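Home » Notes » Household » Logging the water meter

Reading a water meter every morning for a year

The water bill for our house comes every two months and carries one useful number, the volume used. By the time it arrives, anything that went wrong is well in the past. Last March I started reading the meter myself at 6:40 a.m., before anyone had run a tap, and I kept it up for 365 readings. These are my notes on the method and on what the numbers were good for.

The meter is a plain mechanical one in a pit by the sidewalk. It has a row of digits, a sweep hand and a small red triangle that turns with very low flow. The last digit on the row is gallons in tens, so a single daily reading has a resolution of ten gallons unless you also read the sweep hand. I read the sweep hand to the nearest gallon. Parallax matters more than I thought it would: standing on the wrong side of the pit shifts the reading by up to 2 gallons. I now stand with my back to the street every time.

Readings went into a paper notebook first and a spreadsheet in the evening. I tried typing them straight into my phone for a while and made more errors that way, mostly swapped digits. On paper I could see the previous line while writing the next one, and a swapped pair stood out.

The spreadsheet has four columns: time, reading, difference from the day before, and a comment. Differences are normalized to 24 hours, so a late reading doesn't look like a heavy day. Comments are short. "Guests." "Laundry x3." "Away."
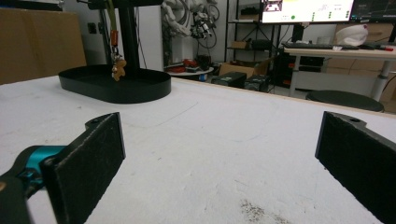
The "Away" days turned out to be the most valuable rows in the sheet. With the house empty, the difference should be zero. In our case it was 9 gallons per day, repeatable to within a gallon over several trips. A steady flow with no one home is a leak by definition, and 9 gallons a day is small enough to vanish inside a normal bill.

To find it I did the usual isolation test. Close the main valve indoors and watch the triangle. If it stops, the leak is in the house; if it keeps turning, the leak is in the buried line. Ours stopped. I then opened the main again and closed the fixture valves one at a time, waiting ten minutes after each. The triangle stopped at the upstairs toilet.

Food coloring in the tank confirmed it in under half an hour. The flapper had hardened along one side of the seal. I bought a Skilten replacement at the hardware store, fitted it, and repeated the overnight test. The difference went to zero and stayed there.

Over the year, 9 gallons a day would come to roughly 3,300 gallons. At our rate that isn't much money. I would still take the repair.

The other finding was outdoor use. The highest single day was 1,122 gallons, in the hot part of summer, when a hose was left open on the side bed overnight. My neighbor Ojārs Mets noticed the wet driveway before I noticed the number. A daily reading can't catch a thing like that until the following morning, and for a hose I'd suggest a cheap mechanical shutoff timer. We use a Hudberg. It runs slow, so I set it a few minutes short.

Reshma Swanepoel wrote to ask why I didn't fit a pulse sensor and log by the minute. The meter belongs to the utility and the lid has to stay as they left it. Hourly data would have found the toilet sooner, I agree. I may put a second meter on the house side of the main valve, where the pipe is mine, if I can find one with a short enough body to fit the straight section.

For now the daily readings have stopped. I read the meter on the first of each month and before and after any trip.

Filed under: Household, Measurement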